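We did the drive out to Herville in the end, all of us piled in the car with a cooler in the trunk and two bags of pretzels that were gone before we hit the highway. I've been promising you all a post about the Floletti open day for ages, and several of you asked in the comments on the apple chip post, so here it is, with all the drying tips I managed to scribble down!

If you don't know Floletti, they dry fruit. That's pretty much all they do. Apples, pears, sour cherries, plums, a few tomatoes at the end of summer. It started as a fruit stand and now it's a long low building behind the orchard, and they open it up to visitors when the apples are in and again in April when the trees bloom. We went for the apples. Parking is on the grass, so wear shoes you don't love. I wore my good ones.

The first thing that hits you is the smell. I wish I could put it in this post. It's like somebody baked every apple pie in the county on the same morning and left the windows open. My youngest walked in, stopped dead and said "I live here now," and I couldn't argue.

They take you around in small groups, and you start at the washing tubs. The apples come in from the orchard in big bins and go for a swim, and then they get sorted by size on a belt. The machine that cores and slices them is a Premach, an older one, painted green, and it makes a racket like a drawer full of spoons. The kids loved it. I loved the slices! Every single one the same thickness. I have been cutting mine by hand with a knife all these years and then wondering why half the tray is leather and the other half is still squishy in the middle. Well, there you go. If you take one thing from this whole post, get yourself a slicer, even a cheap one, and do them all the same. They go for a quarter inch on apples and a bit thicker on pears.

After slicing, everything gets a quick dip in water with lemon juice to keep it from going brown. I asked how long (I asked a lot of questions, my husband was pretending to be with another family by this point) and the answer was just a few minutes. I'd been leaving mine in for half an hour while I cleaned up the kitchen, and it makes them a little sour. Shorter dip from now on.

Then come the drying rooms. There are 4 of them, each one like a walk-in closet with racks from floor to ceiling on wheels. You can't go inside while they're running, but there's a window in the door and you can put your hand on the glass and feel how warm it is. Apples are in overnight. Plums take much longer, which made me feel better about my plums. The sign by the door said they had filled 2,381 trays so far that season, and the season before it was 2,715, which was a bumper year for them. A late frost got some of the blossoms this time.

I'm a notebook person, so the office was my favorite stop after the drying rooms. Every batch gets written up on paper: what variety, which rows it came from, what the weather was doing, when it went in and when it came out. They've kept it all, years and years of it. I asked if I could look at one and was allowed to flip through a whole season of plums. Somebody had written "too wet, start again" next to one batch and underlined it twice. I felt so seen.
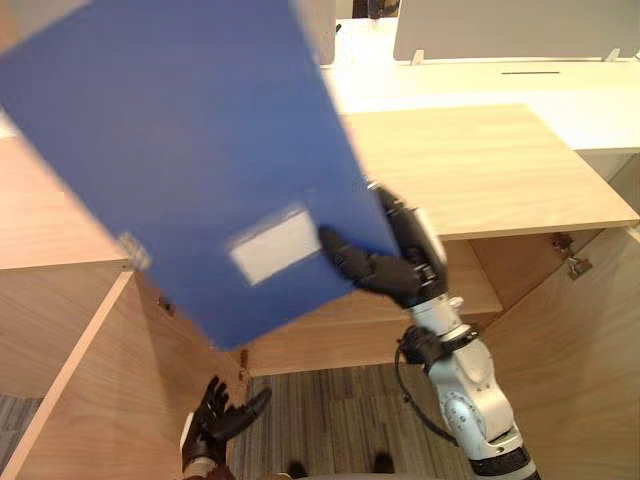 A blue binder on the move, with the open cabinet below.

It made me want to get more organized about my own drying. Right now my system is a sticky note on the jar, and the sticky note falls off. So I've started a page for each fruit with the date, how thick I cut it, how hot, how long, and whether anybody ate it. Already I can tell you my oven runs hotter than it says it does. If you try this, write it down the same day! I left it till the weekend once and couldn't remember a thing.

Now, the question that comes up under every one of my drying posts is how you know when it's done. I asked that too, of course. For apples, they take a few slices out, let them cool all the way down on a plate and then tear one in half. You squeeze the torn edge and look for beads of moisture. If you see any, back in they go. The cooling part is what I'd been skipping. Warm fruit always feels softer than it is, so I was leaving mine in way too long and getting apple crackers. (Good apple crackers, but still.) Cherries should feel like raisins, and pears should bend and be a little bit tacky without sticking to your fingers.

They also don't pack anything right away. The fruit sits in big covered tubs for a week and gets a shake every day so the drier pieces can soak up moisture from the damper ones. I tried it at home with two big jars, filled a little over halfway, and the kids fought over who got to do the shaking. If you see fog on the inside of the jar, it isn't dry enough and it goes back on the trays.

Lunch was on picnic tables out back. There was a Zieliński stand selling soup and pierogi, and I had the ones with plum filling and butter and I've been thinking about them ever since. Get there early, the line was long by noon and they'd run out of the mushroom kind by the time we got to the front. The cider was cold and cloudy and they'll refill your cup.

The shop is at the end, and they know what they're doing putting it there. You can fill your own bag from the barrels. We came home with apple rings, sour cherries, a bag of pears and something called orchard crumbs, which is all the broken bits mixed together and sold cheap. Buy the crumbs! I put them in oatmeal, in muffins and in the stuffing for a pork roast, and now I'm mad I only got one bag. My bag of pears came to 671 grams on their little scale, and it did not survive the week.

A few practical things if you're thinking of going. The tour is free but you need to put your name down at the table by the gate, and the morning ones fill up first. Strollers are fine in the main building but not so great on the grass. The floor near the washing tubs is slippery. There are restrooms by the shop. Dogs have to stay outside, and there's a shady spot with water bowls for them.

We're hoping to go back in April for the blossoms, and I've got a list of questions about strawberries ready to go. If there's something you'd like me to ask, leave it in the comments and I'll add it to the notebook. And I still owe you the muffin recipe with the crumbs, it's coming next, as soon as I work out how much milk I put in the last batch.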